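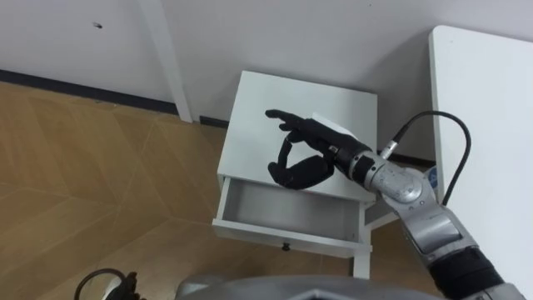 Hand over the bedside table, drawer part open, white card on top.

Ticket 924, Clistside flat, Lulico build
Opened by Nuria Gebremichael, Fri 3 October

Right, me again! The job is "put the strawberry in the drawer and shut it", which my nephew could do at two. Opening is fine now (thanks Fuad, the new wrist offset did it). What it won't do is leave the drawer and go for the big table. It stalls over the bedside top for 15 seconds, then the planner times out. I've restarted Jillero, redone the hand-eye calibration and had three more goes, same every time.
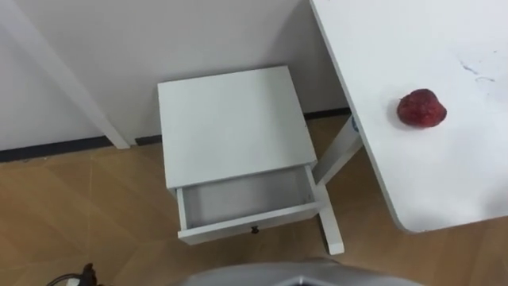 Anyway, I've got the log from run 4 and it says "target not reachable", which seems daft when I can reach it from a chair. Could it be treating the table edge as a wall?

Fuad Shiferaw replied:
Probably the table height, it's still set from January. Measure it again and send me the number. And no, I wouldn't let it tidy my bedroom yet either.

Status: waiting on Nuria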